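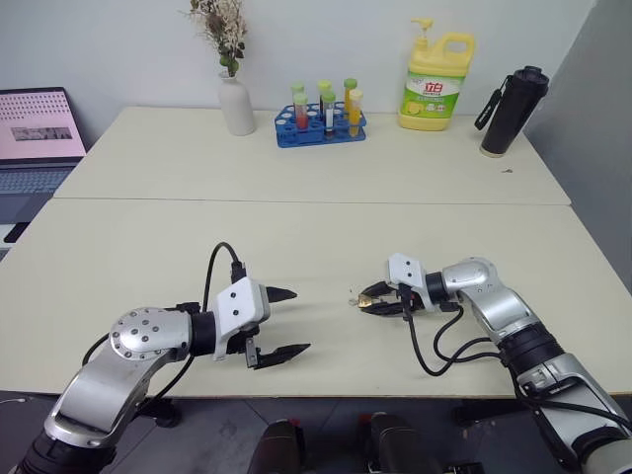

6 min read

Bench tips: comparing grippers, arms and cameras without wasting the arvo
by Peiyu Tang, Plukville

Quick ones, typed up between runs. These are for anyone with a pair of small arms on a table and a box of fingers they keep meaning to test. Mostly cheap stuff. Skip around.

THE TABLE

Push the test objects to the back. Vase, tube rack, detergent jug, tumbler, all in a row near the wall, and leave the front clear for whatever the fingers are working on. If you have to reach past a jug every time you reset a small part, you'll start resetting sloppily and your comparison goes with it.

Pale tabletop is nice for finding dark screws. Terrible for clear things. A little translucent ring just about vanishes on ours, to the eye and to the camera both. Put a square of dark felt or a sheet of coloured card under clear parts and tape all four corners. Flat tape. Fingertips catch on a curled corner.

Seam across the tabletop? Keep the pick spots off it. Thin parts rock on a join and you'll blame the gripper.

Wipe down with a barely damp cloth, then a dry one. No spray near the arms. Spray the cloth, over the sink.

PICKING TEST OBJECTS

Raid the kitchen. You want a spread:

Something tall with a narrow neck. A vase does it. Dried flowers in the top are a good nuisance too, the stems stick out where the arm wants to be, and they shed if brushed. Cheap collision detector.

A test tube rack with capped tubes. Caps in different colours, so you can say "the yellow-green one" and everybody grabs the same tube. Leave some holes free or you've got nowhere to put anything back.

A pump bottle of dish detergent, the big kind. Do NOT lift it on day one. Start with nudging, then turning the nozzle, then the handle. Check what the arm is rated to carry before you even think about a full jug.

A tall tumbler with a strap. Straps are horrible and that's the point. Fingers that look great on a cylinder get hooked in the strap on the way out.

Small fiddly metal bits. This is where fingers sort themselves out, fast.

Clear out strays before each run. Little squiggly offcuts, bits of cable tie, leaf crumbs. Ten seconds with your hand.

FINGERS

Pointed ones first. Good for small parts, good for reaching in between tubes, poor on anything smooth and fat. We have the pointed pair on both arms right now and I'd leave them on for most desk work.

Padded ones from Merance next. Lovely grip on glass. But the pads go shiny with handling and then they're no better than bare plastic. Wash in warm soapy water, rinse properly, air dry. Don't use a hair dryer, I cooked a pair.

Change one thing at a time. New fingers AND new closing speed tells you nothing. I know. I still do it.

Same fingers on both arms to start. Once you've got a baseline you can go mixed, one wide and blunt to hold, one pointed to work.

Closing on tiny parts: bring the fingers nearly shut before you get there, then come in low. Opening wide next to a small ring just knocks it away. The other arm can stay wide open if it's only waiting, but park it well clear.

Check the tips meet. Close on a strip of paper and pull gently. If it slides out on one side only, a finger's crooked. Loosen, square up against something flat, retighten a bit at a time, swapping screws as you go.

Dab of nail polish over each screw head once you're happy. If the polish cracks, the screw has moved. Gu showed me this and it's saved us more than any of the clever stuff.

ARMS

We've had the Grarken pair and an older set on the same table. What I'd compare before anything fancy:

Droop. Hold the arm out, note the tip height against a ruler, come back after lunch. Old set sank enough to miss a tube cap. Grarkens held.

Return to home. Put a pencil dot on masking tape, send the arm away and back, look. Do 13 goes, not one. One go is luck.

Reach across the middle. Both arms should be able to touch the same spot with room to spare. If they only just meet, shift the bases in. Handovers at full stretch are wobbly on any arm I've tried.

Noise. Sounds silly. If it drives you nuts by 11 in the morning you won't run the tests.

Warm up first. A few slow laps of nothing much, then start scoring. Cold joints gave us a worse first half hour all through November and I'd already written a cranky email to the supplier before I worked it out. Sorry Merance, wrong supplier as well.

CABLES

Most of our "bad gripper" results were cables. Seriously, check them first.

Leave a proper loop at the wrist so it can turn both ways. Then look at how low the loop hangs. A deep loop will sweep the table and take a tube rack with it. Short hook-and-loop strap partway along the forearm sorts it.

Not cable ties. You will be undoing this thing constantly and snipping a tie next to a wire is how you buy a new wire.

Turn the wrist slowly through its whole range by hand (power off!) and watch the plug end. If the plug is what's taking the bend, reroute. Connector should just sit there.

Label both ends. Masking tape flag, L or R. Two arms, same black cable everywhere, you'll swap them once and the left arm will do what you told the right.

Keep leads off the floor where your feet go. White lead on dark tile at least shows up. Black on dark tile, good luck.

CAMERAS

Head height looking down is best for the overall view. You get both grippers and the whole back row. It won't give you fingertip detail when the fingers are covering the part though, so try one close in as well if you can and compare the same run on both.

Lock exposure and white balance. Auto will shift when a silver arm link swings through, and then your yellow caps are a different yellow in every clip.

Tall things near the wall lose their tops. Flowers especially. Either lower the vase or tip the camera up a smidge, and check what you've lost at the front edge when you do.

Mark where things stand. Pencil tick or tiny bit of tape under each object, so the next run starts from the same place. Take a still before you begin and check against it.

Microfibre for the lens. Not your shirt.

Laptop goes beside the table, on its own surface. Not on it. Typing shakes a light table more than you'd think, and you can see it in the tip wobble. Close whatever else you've got open on the screen, too, recieving a call mid-recording makes the video stutter.

SCORING

Paper. One sheet per finger set, clipped to a board. Columns for object, got it, dropped it, knocked something else, notes. The third column is the one people leave out and it's the one I use most.

We do 300 picks before we call a finger set good. Split over a few sessions, 11 objects in the list, shuffled. If you do all the jug stuff together you get good at the jug.

Write down drops when they happen. Memory's kind to the set you paid more for.

Swap operators halfway if the arms are being driven by hand. I'm heavy on the close, Gu is light, and the padded fingers scored completely differntly between us. Neither was wrong, we just had to list both.

SMALL STUFF

Stop button within reach from where you really sit, not from where you meant to sit.

Muffin tin for screws. Magnet strip for hex keys.

Egg carton for spare fingers, left side of carton for left arm.

Water only in test tubes if you're lifting them for practice, with a drop of food colouring. Caps tight. Tea towel nearby.

Don't hold a part for the gripper with your own fingers to "help". Set it down, hands out, go.

Power down before changing fingers. Yes, every time, even the quick swaps.

Merance pad sizes and my blank scoring sheet are on the noticeboard page. Will redo the camera bit once I've tried the second mount.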